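Celow (service de télémanipulation)

Celow est un service de location de mains robotisées, avec bras, logiciel et assistance compris, destiné aux petits ateliers et aux écoles qui n'ont ni le budget ni l'envie d'acheter une cellule complète. Il est édité par Kenesau, qui fabriquait auparavant des articulations pour bancs d'essai. Je tiens cette fiche à jour depuis que j'ai pris moi-même un abonnement, donc on y trouvera des renseignements de catalogue et, un peu partout, mon avis (vous êtes prévenus !).

Origine

Le projet est né à Adville, dans un local que Kenesau partageait avec Mockus, un bureau d'études spécialisé dans les capteurs tactiles. Les premiers prototypes n'avaient qu'un bras et une pince à deux mors. La paire de mains à doigts articulés est venue plus tard, et c'est elle qui a fait connaître le service — moi, en tout cas, c'est pour elle que j'ai signé. Mockus fournit toujours les extrémités en caoutchouc des doigts, vendues à part quand elles s'usent, un peu cher à mon goût.

Composition de l'offre

L'abonnement de base comprend deux bras, deux mains, un boîtier de commande et une licence pour le logiciel de conduite. La durée minimale est de 3 mois. On reçoit le tout en deux caisses, avec un manuel de 72 pages que j'ai lu en entier, ce que je recommande, surtout le chapitre sur le passage des câbles. La version française est correcte, à part la partie étalonnage, où « pouce » désigne tantôt le doigt, tantôt l'unité de mesure !

Le catalogue propose aussi 13 exercices préparés : ouvrir un couvercle, ranger des couverts, plier une serviette, ce genre de choses. Chacun arrive avec une fiche matériel, mais on peut très bien se débrouiller avec ce qu'on a dans ses placards. Pour la prise à deux mains, j'aime bien partir d'une boîte en carton à couvercle rabattable, posée ouverte sur une nappe.

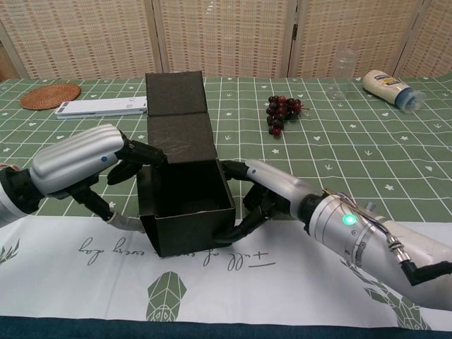 Temps de lecture : 3 min

Prise en main

La boîte est un excellent objet de démarrage, parce que chaque main a son travail. Ma main gauche pose les doigts sur le bord supérieur et appuie un bout en caoutchouc gris clair contre le flanc, pendant que la droite garde un doigt en haut et glisse les autres sous le coin inférieur. J'ai laissé le raisin et la mayonnaise sur la table, comme dans une vraie cuisine. Le manuel conseille de débuter sur un plan dégagé, et je comprends pourquoi, mais je trouve l'exercice plus intéressant avec un peu de désordre autour.

Le réglage qui compte le plus, à mon avis, c'est la force de serrage. Trop haut, le carton se marque ; trop bas, la boîte pivote et il faut tout reprendre. Je commence au plus bas et je monte cran par cran. Pensez aussi à vérifier les connecteurs vissés avant chaque séance (j'ai perdu une matinée entière à cause d'un seul mal serré).

Tarif et assistance

La formule de base coûte 187 euros par mois, transport non compris. L'assistance répond par messagerie, assez vite le matin, nettement moins après 16 heures. Les pièces d'usure restent à la charge de l'abonné, sauf la première paire de bouts de doigts.

Limites connues

Les mains n'aiment pas les objets mous, et le logiciel perd parfois l'étalonnage du poignet après une mise à jour. Kenesau a publié un correctif en janvier — chez moi il a réglé le poignet droit, le gauche demande encore un réétalonnage de temps en temps.

Voir aussi : Kenesau, Mockus, main articulée, téléopération.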